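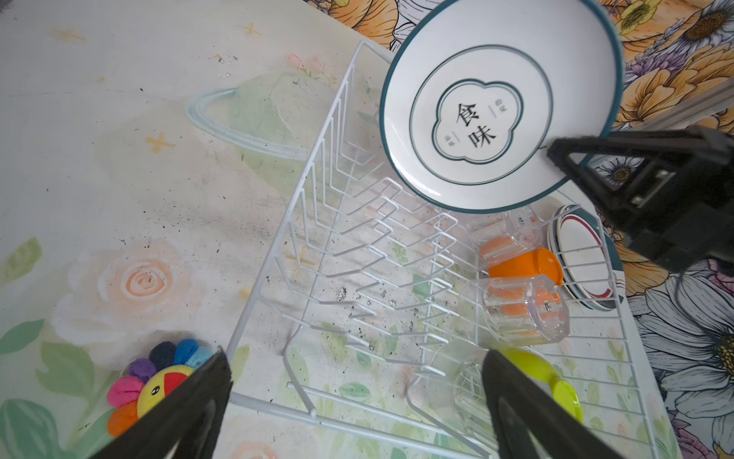
Wosby Community Lunch is looking for people to help cook and serve our shared midday meal, and if you've ever stood in a kitchen feeling glad of the company, we'd love to hear from you. We feed up to 59 neighbours at a sitting in the old hall on Pathak Street, and we like it to feel like lunch at somebody's auntie's place, with a floral cloth on the table and plates that have a bit of character, like the one with the teal rim and the big black Chinese characters in the middle. Please don't worry if you've never cooked for a crowd. Most of us hadn't either, and Gregor Gillies (who runs the stove) is a very patient teacher.

Home | What's On | Lunch | Get Involved | Contact

We need five new helpers to start after 22nd February, and we ask for one shift of four hours a week, through to October if you can manage it. You might be chopping vegetables, stirring an enormous pot of soup, pouring tea or just sitting down with someone who fancies a chat, and that last job matters every bit as much as the others! Shifts are unpaid, but you'll eat with us and we cover your bus fare from Trommont.

You'll need to be 16 or over and fairly steady on your feet. A second language is very welcome, and so are family recipes. Recep Polat's lentil soup has become a favourite, and we're always hoping for another like it.

To put your name down, ring the hall and ask for Recep, or pop in while we're serving.

Shared 5 times | 3 comments

Marg: Do you take people who can only do school terms?

Recep Polat: Yes Marg, terms are fine, come and see us.

Dell_W: Did this last year and loved it. Wear comfy shoes.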